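My robot dropped it, froze, or squeezed too hard: your questions answered

I get the same handful of emails over and over (hi, everybody, I do read them!), so I finally sat down on a Monday with a big coffee and wrote the answers out properly. I'm Beca Ruddock and I look after the home-assist robots at Vusmont. Most of what follows comes out of what we now just call "the April fault," which was our worst week by a long way, plus the smaller annoyances that came before and after it. If your robot is doing something scary right this minute, skip all this, press the stop button, and come back once it's standing still.

What was the April fault?

Short version: the gripper lost track of how far away things were. The arm would come down toward an object at a perfectly normal speed and then keep going a little longer than it should. Most of the time that meant a bump. Twice it meant a real shove, and one of those ended with a jar on the floor and me on my knees with a dustpan. The arm runs on a Schwaiger wrist with our own software on top (we call that part Arkora), and the trouble was on our side, in Arkora. I want to be clear about that because people have been writing mean things to the Schwaiger folks and they didn't earn it.

Why couldn't it tell how close it was?

The wrist camera is great at a comfortable distance and pretty useless when something is right up against it. Once an object fills the view and goes soft, there's no edge left for the software to hang on to. It's gray mush, basically, with a bit of tabletop shining underneath and the fingers down at the bottom.
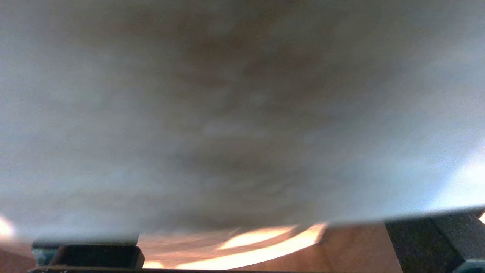 Issue 2

Arkora was supposed to notice that kind of blur and hand the job over to the force sensing. It did notice. It just waited 300 milliseconds before it handed over, and in that gap the arm carried on with the last distance it had believed. If you've ever reached for the last stair in the dark, you know the feeling.

Where did the delay come from?

Me, sort of? We'd put a smoothing filter in over the winter so the arm would stop twitching every time a shadow went by. It worked so nicely that I signed off on it after testing with objects at arm's length and hardly anything up close. Big mistake. The new test list has a whole section on close work and I'm not allowed to skip it, even when I'm the one who wrote it.

Is my robot affected?

If you're on Vitico base software and you haven't updated since April, yes, assume it is. Open the settings page, tap Arm, and look for a line that says Close Range Handover. If the line is there, you have the fix. If it isn't, leave the robot in drive-only mode until you've updated. It can still roll around and carry the tray, it just won't reach for anything.

What does the fix change?

The handover wait went from 300 milliseconds down to 50, and the arm now slows to a crawl as soon as the view starts to go soft. You'll notice it! People write to tell me the robot has gotten timid. It has, and I like it that way. The last little stretch of every reach takes longer than it used to, and if you had it timed to bring you your glasses during a commercial break, I'm sorry.

Can I still have it work near a wall or in a corner?

Yes, but corners need a bit of thought. The arm wants elbow room, and with a wall behind the table and a sofa arm beside it there isn't much to spare if a reach goes long. I keep the things I want it to handle toward the front of the table and everything else pushed back. Raised rims are worth a mention too. A rim is lovely for stopping a lid from rolling off, but a finger that comes in low can catch on it, and then the force sensing trips and you get the three beeps.

What about cords?

Oh, cords. My least favorite subject. A coiled phone cord is about the worst thing you can put near a gripper: it's springy, it's thin, and it sits differently every time somebody uses the phone. Before any arm work I look at what's plugged in at the wall, follow each cable down with my eyes, and ask myself what would come along with it if a finger hooked on. If the answer is "the whole telephone," the phone goes somewhere else for the session or gets a keep-out zone drawn around it in the app.

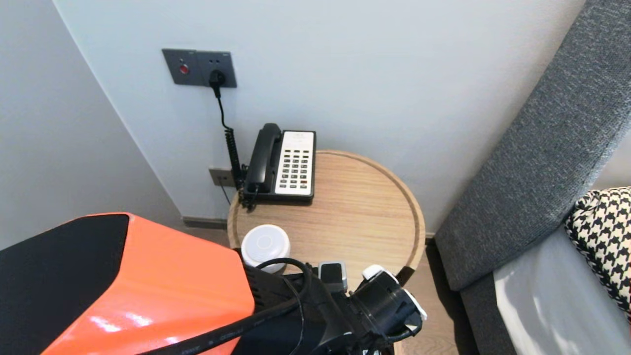
Corner table with desk phone, seen over the arm.

Don't forget the robot's own cables, either. They loop over the arm, and they need enough slack to move and not so much that they droop onto the furniture. I run a hand along them with the power off before I start.

It stopped in the middle of a reach and won't move. Did I break it?

Almost certainly not. A stop like that usually means the force sensing felt something it didn't expect. Please don't grab the fingers and pull! Press stop first, wait for the light to go steady, then support the arm from underneath and ease it back. After that you can restart it from the app. If it stops in the same spot again, clear the table completely and try one reach with nothing there. If it still stops, send me the log.

Should I clean the wrist camera?

Yes, with a dry soft cloth, whenever you think of it. A smudge can look a lot like a close object, so a dirty lens on the new software gives you a robot that creeps everywhere like it's sneaking out of the house. I had nearly a full day of "the update ruined my arm" messages from one very patient customer before we tried wiping it.

Does pale or shiny stuff cause more trouble?

Some, yes. Smooth gray and white surfaces give the camera very little to work with, and a polished wood top can throw glare right where the arm is trying to look. Close a blind or move the lamp before you start changing settings.

How do I report a problem?

Use the Send Log button while the robot is still on, and add a sentence about what it was reaching for and what the light was like. Photos help a lot. I'd much rather get a log for something silly than miss another April, so go ahead and send it, even if you think it's probably nothing.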